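The Long Goodbye to the Village Shop

When the shop in Prenden shut its door after 34 years, Mererid Ifans had the ledgers carried up to her back bedroom, all 40 of them, and there they stayed until she felt able to read them. I went over in September, meaning to stop for an hour, and came away after dark with a jar of her plum jam and rather more than I had bargained for.

A ledger, you see, is a kind of diary — who took bacon on credit, who paid it off in eggs, who suddenly began buying for two. Mererid reads them aloud as other people read poetry, and she does all the voices!
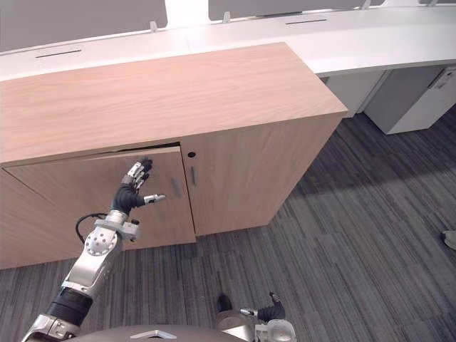
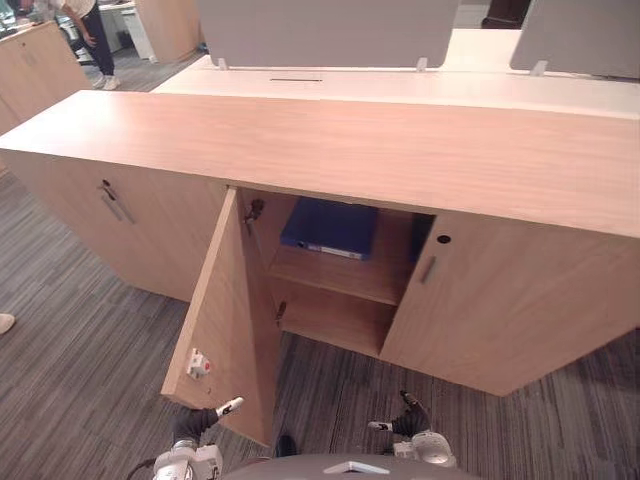

Anyone thinking of keeping family papers will sooner or later have to settle where they are to live, and Mererid has firm views on the matter. Attics cook them and garages rot them. She favours something low and plain in a room that people use, the sort of pale wood-grain cabinet with doors and slim upright handles that you might find in any office, with a long flat top for spreading a page out. Hers will go under the window, once her nephew has moved the piano.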